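Folding socks so they stay in pairs in a basket

Posted in Laundry & Closets – viewed 2584 times

I sort the household socks on a white table, with a plastic basket next to me to put them in. Most of ours are white with some blue, or plain dark blue. I used to ball each pair by turning one cuff over the other, but the cuffs have gone slack. Now I lay them flat and they come apart as soon as anyone digs through the basket. 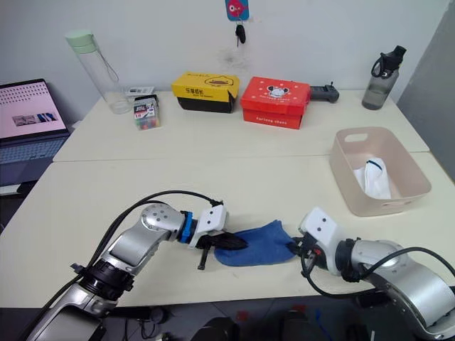
I don't want to buy clips, and a drawer isn't an option for at least another year. Is there a fold that holds without stretching the cuff?

Dellura

Ese Bashir
Member, 1081 posts

Yes. Lay one sock on top of the other, heels facing the same way, and smooth them flat. Fold the toes up to about the middle of the foot. Fold the cuff end down over that, then tuck the toe end into the opening of the top sock only. You get a flat square packet and the elastic hardly stretches.

Stand the packets on edge in the basket, folded side up. A small basket takes up to 20 pairs of ankle socks that way – fewer if they are thick.

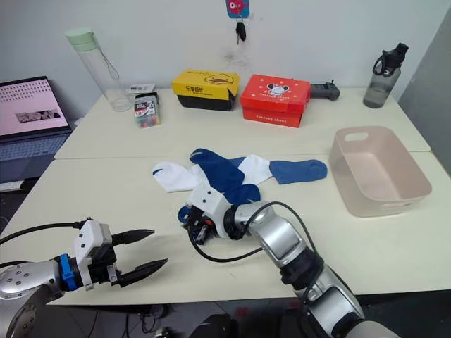
Do the matching first and the folding second. I spread the whole load out, pull the pairs together, and only then start folding. With blue and white socks, go by the toe, as the cuffs often look the same. Dark blue and black are easier to tell apart by a window at 10 in the morning than under a lamp at night.

Terham

Just buy all the same sock. I did that in June and threw out the rest. No folding, they go straight in the basket.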